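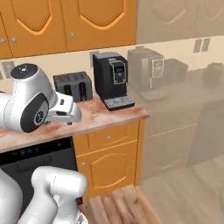
Rendering: Hviid

Thread zur Erfassung der Todesanzeigen aus dem Pravavach, Lokalausgabe Drutville. Zwischenstand Oktober. Wer nur die Datenbank sucht: Der Link steht im Profil, der Rest hier betrifft Methode und Fehlerquellen.

Bestand: 3.952 Anzeigen, alle vom Mikrofilm, alle mit 300 dpi in Graustufen gescannt. Nachrufe aus dem redaktionellen Teil sind nicht enthalten. Die laufen in einer eigenen Tabelle, die Rosário Paiva pflegt.

Als Anzeige zählt jeder bezahlte Kasten mit Rahmen oder Trennlinie, in dem ein Sterbefall mitgeteilt wird. Danksagungen und Jahresgedenken bekommen einen eigenen Typcode (D bzw. J) und werden mit dem Sterbefall verknüpft, sofern er im Bestand ist.

Erfassungssoftware ist Deron. Die Texterkennung ist bei Fließtext brauchbar, bei Sperrsatz und Zierschriften schwach. Gerade die Namen stehen fast immer in Zierschrift. Deshalb wird das Namensfeld grundsätzlich von Hand eingegeben, der OCR-Vorschlag ist dort abgeschaltet.

Pflichtfelder: Nachname, Rufname, Erscheinungstag, Seite, Typcode. Alles andere darf leer bleiben. Leer heißt "steht nicht in der Anzeige". Unleserlich wird mit zwei Fragezeichen eingetragen. Bitte nicht mischen, das lässt sich später nicht mehr trennen.

Sterbedatum: In 501 Anzeigen fehlt es ganz. Dort steht nur der Termin der Trauerfeier oder "nach kurzer Krankheit verstarb". Wir rechnen nichts zurück. Das Feld bleibt leer, der Beerdigungstag kommt in sein eigenes Feld.

Häufiger Fehler bei Wochentagen: "am Samstag verstarb" in einer Anzeige, die selbst samstags erschienen ist. Gemeint ist in der Regel der Samstag davor, belegt ist das damit aber nicht. Wir übernehmen den Wortlaut ins Notizfeld und lösen das Datum nur auf, wenn eine zweite Quelle vorliegt.

Geburtsnamen. Die Zeitung schreibt je nach Setzer "geb.", "geborene", "née" oder stellt den Namen mit Bindestrich hinten an. Der Bindestrich ist der Problemfall: Er kann Geburtsname oder amtlicher Doppelname sein. Ohne Beleg bleibt der Doppelname als Nachname stehen, im Geburtsnamenfeld steht nichts.

Isländische Namen, da mehrfach gefragt wurde: Vatersnamen und Mutternamen sind keine Familiennamen. Sie stehen bei uns trotzdem im Nachnamenfeld, mit Kennzeichen P. Die Suche nach einem Sohn über den Namen des Vaters läuft damit ins Leere. Dafür bitte das Feld Angehörige benutzen.

Die Regel mit Kennzeichen P stammt von Guðlaug Mogensen. Sie hat auch die Liste der Schreibvarianten angelegt (ð/d, þ/th, á/a). Die Suche behandelt diese Varianten als gleich, die Anzeige im Datensatz bleibt beim gedruckten Zeichen.

Angehörige werden in der Reihenfolge der Anzeige erfasst, eine Zeile pro Person. "Mit Familie" ist keine Person und kommt ins Notizfeld. "Enkel und Urenkel" ohne Namen ebenso.

Vorverstorbene: In den älteren Jahrgängen mit Kreuz vor dem Namen, später als "in die Ewigkeit vorausgegangen". Beides ergibt Kennzeichen V. Ein Kreuz oben im Kasten ist Schmuck und wird nicht erfasst. Das ging am Anfang durcheinander, Eyvindur Snorradóttir hat die ersten 1.000 Datensätze deswegen noch einmal durchgesehen.

Dubletten. Viele Sterbefälle haben mehrere Anzeigen: Familie, Arbeitgeber, Verein. Jede Anzeige ist ein Datensatz, darüber liegt der Sterbefall als eigene Ebene. Wer Sterbefälle zählen will, darf also nicht die Anzeigen zählen.

Zusammengeführt wird nur bei Übereinstimmung von Name und mindestens einem Datum. Gleicher Name und gleiche Woche reicht nicht. In Drutville gab es Vater und Sohn mit identischem Rufnamen, beide im selben Monat inseriert, getrennt durch zwei Ausgaben.

Altersangaben: "im 82. Lebensjahr" heißt 81 Jahre alt. Steht im Leitfaden, wird trotzdem regelmäßig falsch eingegeben. Deron prüft das inzwischen gegen Geburts- und Sterbedatum und färbt das Feld gelb. Gelb heißt prüfen – bitte nicht einfach überschreiben, manchmal hat sich die Zeitung vertan.

Druckfehler bleiben im Transkript stehen. Korrekturen kommen in das Feld "Lesart", mit Quelle. Hat die Zeitung selbst eine Berichtigung gebracht, wird sie als Typ B verknüpft.

Lücken: Auf dem Film fehlen einzelne Ausgaben, bei anderen ist der Falz so eng verfilmt, dass die innere Spalte nicht lesbar ist. Kári Hauksdóttir führt die Lückenliste. Wer Originalausgaben im Keller hat, bitte dort melden. Ausschnitte ohne Erscheinungstag helfen nur bedingt.

Datenschutz: Angehörige werden in der öffentlichen Suche erst nach Ablauf der Sperrfrist angezeigt. Anschriften von Trauerhäusern werden erfasst, aber gar nicht ausgegeben. Anfragen auf Ausblendung gehen an Ladan Esfahani und brauchen die Datensatznummer.

Export gibt es als CSV, UTF-8, Trennzeichen Semikolon. Excel öffnet die Datei per Doppelklick je nach Einstellung mit zerstörten Sonderzeichen. Über "Daten importieren" gehen, Zeichensatz von Hand wählen.

Nachtrag zur Frage nach den Trauersprüchen: werden transkribiert, aber nicht normiert. Bibelstellen stehen so da, wie sie gedruckt wurden, auch wenn die Versangabe nicht stimmt.

Offen ist noch der Umgang mit Sammelanzeigen der Bestatter. Vorschlag: ein Scan, mehrere Datensätze, gleiche Seitenangabe, Zähler hinter dem Schrägstrich. Einwände bitte unter diesen Post.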